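夹爪进车间以后：包装线上的人和活
讲稿备注（给自己看的，现场不必照念）
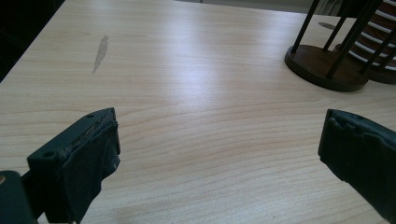

Meron Ambaye 在试讲之后给我写过一段话，我想一开场就念给大家听：你讲了半天节拍和良率，可我更想知道，原来站在那个位置上的人，现在每天早上来了先做什么，中午跟谁一起吃饭。

我收到这段话以后，把原来的前十一页全删了，重新写。所以今天要是讲得有点散，请各位多包涵，数字会有一些，但大部分时间我想讲人。

（停一下，喝口水，看看后排听不听得见。）

先说背景。我在 Van Acker 的包装车间待了很多年，从夜班干起，后来带班，再后来被拉去做自动化的协调。Wistbridge 厂区的人我基本都认得，Pistcombe 那边是后来才去的，熟得慢一些。Kovus 是我们内部给这个项目起的名字，别问我什么意思，起名那天我请假了。

项目要做的事说起来很小：把圆片状的小件从台面上拿起来，放好，叠好，送到下一个工位。过去这是手上的活，一个熟练的人一个班下来，手腕是酸的，拇指根是硬的。我自己做过，到现在拧瓶盖还是习惯用左手。

（这里可以问一句：在座有没有做过手工分拣的？有人举手就请他讲两句，别催。）

接下来讲夹爪，我会讲得慢一点，因为很多同行来参观，眼睛都往机械臂上看，往控制柜上看，我总是请他们低下头来看手指。各位看屏幕，两根深绿色的手指，内侧包着黑色的垫子，垫子上沿已经毛了，左边那块看着像是撕开过。就这么一层东西，我们车间里为它开过的会，比为机械臂开过的会还多。

垫子太滑，件会溜；垫子太厚，手指合不拢；垫子毛了边，有时候反而抓得更稳，有时候又会带起旁边的件。这些事说明书上没有写，是操作的人一点一点摸出来的。我们有一位老师傅，以前专门做手工叠放，项目刚开始的时候她很不高兴，整整两个星期没跟我说过一句多余的话。后来有一天她走过来，捏了捏垫子，说这个地方该换了，再用下去下午就要掉件。我让维护的同事换了。从那以后，换垫子的时机就由她来定，我们把这件事正式写进了她的岗位说明，也给她调了级。

（讲到这里容易激动，注意语速。）

再讲数字，讲得简单些。试运行期间一共记下了 1591 次停顿，每一次都有人在本子上写原因。翻完那几本本子，我最大的感受是，写得最有用的几页都出自原来做手工的人。工程师写“抓取失败”，她们写“件斜着躺，爪子从高的那头下去了”。您看，后面这句话是可以拿去改程序的呀！

培训的安排是每人 80 个小时，其中 20 个小时放在课堂上，其余都在机器旁边。起初课堂要长得多，大家坐得腰疼，听得犯困，班组长来找我，说能不能让人早点摸到东西。我们就改了，改完以后请假的人明显少下去。这个经验我建议各位直接拿走，省得再走一遍我们的弯路。

也要讲讲没做好的地方，不讲心里过不去。第一是声音。手工台那边以前是说话的，家里孩子考试，谁家菜便宜，一边做一边聊。换成机器以后，两个人隔着护栏，说话要喊，慢慢就不喊了。到二月份我们才想起来把休息的长桌挪近一点，两班交接多留了一刻钟，聊天算是回来了一半。第二是排班。机器不挑时间，人挑。有一阵子计划部门把夜班排得很满，理由是设备闲着可惜，结果看设备的人先撑不住了。Pistcombe 的同事在这件事上比我们硬气，当场就把表退了回去，我后来也学着退。

第三，岗位确实少了。手工叠放的位子没有了，大多数人转去看设备、做检验、带新人，也有几位不愿意转，拿了补偿走了。我每次讲到这里都不想一句话带过去。走的人里有一位当年教过我怎么拿件，手心朝哪边，手指留多大的缝。我们调夹爪开口的时候，我脑子里想的还是她教的那个缝。

（这里不要看稿。）

如果各位回去也要做类似的项目，我的建议是，请在选设备之前先去手工台旁边站几天，带上笔，少说话。谁手快，谁手稳，谁能听出来件不对，这些要先知道。合同里要给易损件留预算，也要给操作的人留改参数的权限，哪怕只开放一小部分。还有，第一次演示请把手工班的人请到最前面来，别让她们站在领导后头踮着脚看。

最后留时间提问。要是有人问 Meron 那个问题，现在的答案是：早上来了先看垫子，再看夜班的本子，中午还是跟原来那桌人一起吃，菜比以前咸了点，食堂换了师傅。

（提问环节话筒在左手边，记得把音量调低一格。）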